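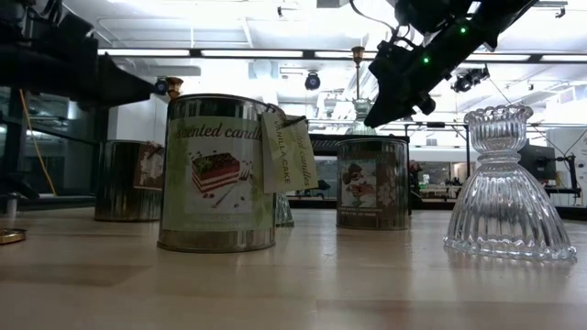
Dutness Winter Percussion Circuit Sets Entry Record, Moves Championship Weekend to Ketine

Mar 22, 2020

KETINE – The Dutness Winter Percussion Circuit closed registration for its indoor season with 114 ensembles entered, the largest field the circuit has had. The entries represent 1,072 individual performances on the season schedule, including preliminary rounds, regional contests and exhibition slots.

The circuit also confirmed that its championship weekend will be held in May at the Gajewski Fieldhouse in Ketine. The event had been held at the Trorkow Civic Arena for the past four seasons. Dates and ticket information will be posted on the circuit's website once the final schedule is approved. The circuit is following public health guidance and will notify directors directly if the schedule has to change.

"We outgrew the warm-up space at Trorkow," the circuit's contest office said in a statement. "Groups were waiting in the parking lot with their front ensemble equipment. The fieldhouse gives us a second gym next to the performance floor, and trucks can unload on the same level."

The performance floor in Ketine measures the same as the one used in Trorkow, so ensembles will not need to change their drill or cut their floor coverings. The ceiling is higher. Directors who use tall props should read the revised prop rules, which set the height limit by class. Powered carts and gas generators are still not allowed inside the building.

Competition will be offered in four classes: Novice, Intermediate, Open and Independent. Novice groups will perform on the first morning, followed by Intermediate prelims in the afternoon. Open and Independent prelims start the next morning, with all finals that evening. Performance order in prelims will be set by random draw within each class. In finals, groups will perform in reverse order of their prelims scores.

Judging sheets are unchanged from last season except for one item. The effect caption has been split into music effect and visual effect, each scored by its own judge. The change was tested at two regional contests last year, and directors voted for it at the fall meeting. Recorded commentary will be sent to each director by the end of the night, and critique sessions will be by appointment.

Each ensemble receives staff wristbands based on its class and member count. Additional wristbands can be bought through the director's account until the equipment forms are due. They will not be sold at the door. Bus and truck parking is on the north side of the fieldhouse, and drivers need the printed pass that comes with the schedule packet.

Spectators may buy single-session tickets or a weekend pass. Seating is general admission except for the center block, which is reserved for weekend pass holders until the start of each session.

About the Dutness Winter Percussion Circuit

The Dutness Winter Percussion Circuit runs indoor contests for school and independent percussion ensembles. Its season begins in January and ends with the championship weekend. Membership is open to any ensemble that has a director of record and proof of insurance.

Media requests should be sent to the circuit's contest office in Dutness.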